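Assunto: Re: [viajantes-lentos] Salness fora de época, vale a pena?

Pieter Stevens escreveu:

> Olá a todos,
> Estou a pensar passar uns dias em Salness em outubro, com a minha
> mulher. Gostamos de andar a pé, de igrejas velhas e de comer bem sem
> gastar uma fortuna. O guia que tenho dedica à ilha meia página e
> passa logo para o continente. Alguém lá esteve? Fica-se na vila ou
> em Bostedmont? E precisamos mesmo de carro?
> Obrigado desde já,
> Pieter

Pieter, que alegria ver alguém perguntar por Salness nesta lista! Estive lá duas vezes, a segunda precisamente em outubro, e voltava amanhã se pudesse. Vou tentar responder por ordem, mas já sei que me vou perder pelo caminho.

Primeiro, onde ficar. Na vila, sem hesitar. Bostedmont é lindíssima (aquelas casas viradas para a baía, todas com o pátio nas traseiras por causa do vento), mas em outubro fecham quase todos os quartos e a única mercearia abre só de manhã. Na vila fica-se perto do cais, das padarias e da paragem do autocarro. Eu fiquei na pensão Verstraete, na rua que sobe atrás da alfândega velha, e recomendo muito. Peçam um quarto do lado do jardim! Os da frente têm a vista, mas também têm o barco das seis da manhã, que apita com uma convicção extraordinária.

Carro: não, a menos que queiram dar a volta à ilha num só dia, e seria uma pena. O autocarro 5 vai da vila a Bostedmont e para em todo o lado, basta levantar a mão. Em outubro há menos carreiras, por isso tirem uma fotografia ao horário afixado no cais, o que está na Internet é o de verão e já me deixou uma hora e meia sentada num muro (com um pôr do sol magnífico, confesso). 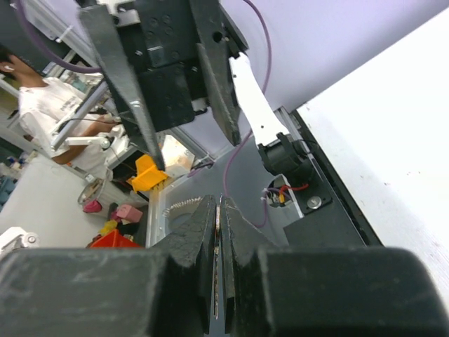
Pinças pretas, com uma peça fina de bordo prateado.

Agora as caminhadas, que é onde Salness brilha. O caminho antigo entre a vila e Bostedmont tem 13 quilómetros e faz-se bem em quatro horas, com paragens. Começa atrás do cemitério, sobe por entre muros de pedra até à capela do alto e depois desce sempre com o mar à esquerda. Há um troço a meio, passada a segunda cancela, em que o trilho parece acabar num campo de cevada. Não acaba: sigam o muro até ao canto e ele reaparece do outro lado. Levem água, porque a fonte da capela estava seca quando lá passei, e um casaco, mesmo que saiam com sol. E fechem as cancelas, os pastores agradecem!

Para as igrejas, a grande surpresa é Drunditell. É uma aldeia minúscula no interior, umas 26 casas, e tem uma igreja que parece grande demais para ela. Foi reconstruída em 1856 depois de um temporal (vão ver a data por cima da porta, escrita à antiga, 1,856, com uma vírgula que ninguém me soube explicar), mas a torre é muito anterior e dizem que servia de vigia quando havia corsários na costa. A porta está quase sempre fechada. A chave pede-se na casa em frente, a do portão verde, e a senhora vai convosco e conta tudo, incluindo a história do sino que caiu ao mar a caminho da ilha e foi recuperado uma geração depois. Se é verdade não sei, mas contada por ela é maravilhosa.

Vale a pena subir à torre. Os degraus são altos e gastos, há uma corda a fazer de corrimão, e lá de cima vê-se a ilha quase inteira: as salinas a sul, o canal, e nos dias limpos a serra no continente. Nós apanhámos um desses dias e ficámos lá em cima até a senhora nos chamar para baixo com as chaves na mão.

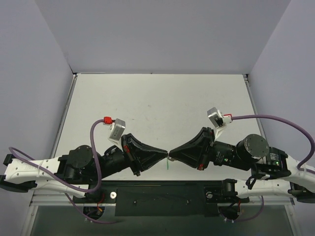
E comer, claro! O prato da terra é um guisado de peixe com cevada, que em outubro aparece em todas as ementas porque acabou o movimento do verão e os cozinheiros voltam a fazer aquilo de que gostam. O melhor que comi foi no largo do mercado, numa casa sem tabuleta com quatro mesas, ao lado do sapateiro. Só servem almoços e quando a panela acaba, acabou. Provem também o queijo curado em folhas, que se vende ao peso na padaria de cima, e o pão escuro que vai com ele. Trouxe dois queijos na mala e a roupa ficou a cheirar a Salness durante semanas, o que para mim foi um bónus.

Quanto ao tempo: apanhei chuva em dois dias, sempre de manhã, e tardes lindas. O mar ainda dava para molhar os pés. O museu das salinas reduz o horário nessa altura e abre só depois do almoço, por isso ficou-me por ver o andar de cima. Se lá forem, contem-me se a maqueta do porto antigo é tão boa como dizem!

Quanto tempo pensam ficar? Com cinco dias vê-se tudo com calma e ainda sobra uma tarde para não fazer nada no cais. Se quiserem, mando o desenho que fiz do caminho antigo, com as cancelas e o tal campo de cevada assinalados. Está feito a lápis e um bocado torto, mas a mim serviu-me da segunda vez.

Um abraço e boa viagem aos dois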